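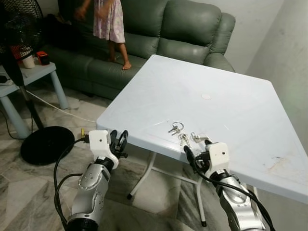 Print this article
E-mail this article

Plarcombe budgets for second year of home robot work

PLARCOMBE - The town's home support office plans to buy two more two-armed robots in the coming budget year and put off a third purchase until prices for replacement grippers are settled.

The office already runs six of the machines, all leased from Kullden. Under the plan released Wednesday, the leases would end in June and the office would own its equipment outright. Staff said owning costs more in the first year and less after that, provided the arms hold up.

The largest open question is small parts. Gripper fingers are the item replaced most often, and the current lease covers them. A purchase would not. The office asked for a price on 19 sets, enough by its own estimate to carry the robots through the year with a few left over. Kullden has quoted one price for the full order and a higher one for sets bought as needed.

A competing bid from Nwankwo came in lower on the arms but did not include cables or wrist mounts. The office has asked for a new figure with those parts added - the two bids can't be compared until it arrives.

Much of the planning turns on what the robots will be asked to do. The work list for the coming year has 79 household tasks on it, most of them done at a table. Handling keys is on the list, along with folding towels, sorting mail and opening jars. Small metal items are among the harder ones, according to the plan, and the office wants to see both bidders' grippers tried on them before it signs anything.

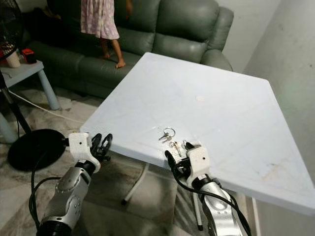
Trials are to be held in ordinary living rooms, with the furniture that is already there. The plan sets aside money for travel and setup but nothing for special tables or flooring. It also leaves out a proposed practice room at the Nonden building, which would have needed new wiring and a longer lease.

Training is budgeted separately. Each operator would get two days with the new equipment, and one person on every shift would learn to change a gripper and check the cables. Repairs beyond that would go back to the seller, with a loaner arm required if the work takes longer than a week.

The office has not said which bidder it prefers. Written comments on the plan will be taken through the end of January, and the purchase request goes to the town council in February. If it is approved, the first of the new machines would be delivered in May, a month before the leases run out.

Print this article
E-mail this article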